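Fórum Blocos e Companhia > Arrumação e triagem
Tópico: Separar por cor ou por forma?

ya-wen_chou
Comprei um lote usado de blocos grandes, 42 peças, e estou a fazer a triagem na mesa branca. Ficam as fotos. 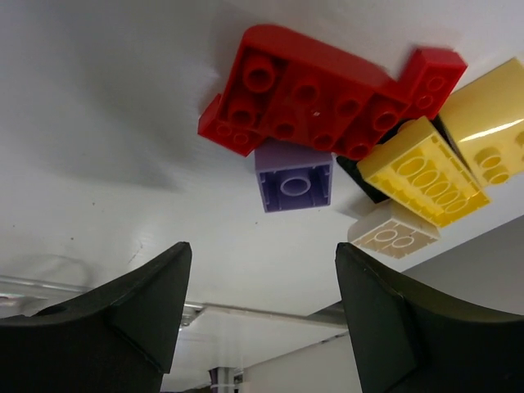
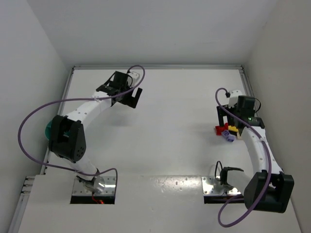
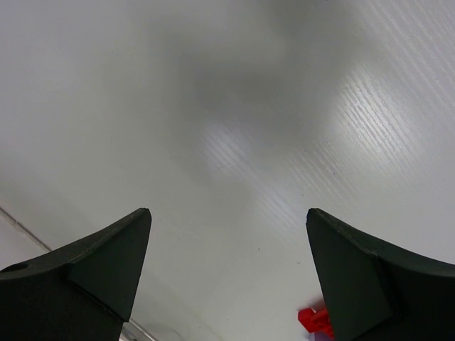
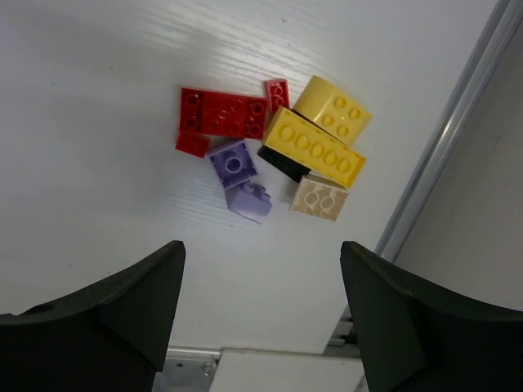

A minha dúvida é como guardar tudo. Tenho 3 caixas Lorndale e pensei em separar por cor. O problema são as peças que saem do formato normal: o amarelo curvo que está encostado ao amarelo comprido ficaria na mesma caixa que ele, e não encaixam bem na arrumação. O lilás quadrado com um só pino redondo em cima também não sei onde pôr.

thampi_k
Por forma. Por cor fica bonito, mas depois passas a tarde à procura de uma placa.

suchen.fang
Discordo. Com 42 peças a cor chega. Eu tenho 1.056 e aí sim, separo por forma.

thampi_k
E quando ela comprar mais? Volta a separar tudo.

suchen.fang
Volta, são 20 minutos.

i-hsuan
As curvas guardo sempre à parte, com as de um pino só. O resto por cor.

ya-wen_chou
Vou fazer assim, vermelhos numa caixa, as especiais noutra e o resto na terceira. Alguém sabe se as tampas da Lorndale se vendem em separado?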